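About Flirby

Flirby is a chess school on the second floor of the Truten building, above the print shop. We teach children from age six and adults of any level, in groups of up to eight. Lessons run all year except the last two weeks of February.

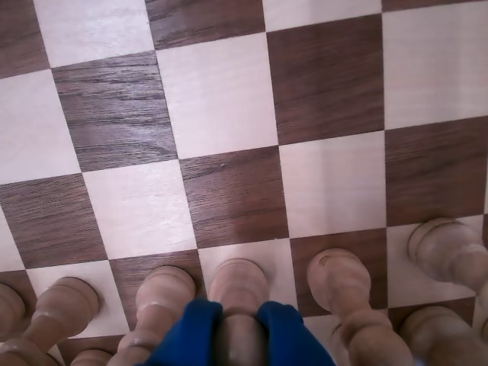 Light and dark squares on a wooden chessboard.

The school has 133 students this term. A ten-week course costs $75, and siblings pay half. Our library of 400 chess books is open to students before and after class — ask at the desk for a card.

Parking is behind the building, off Dela Peña Street.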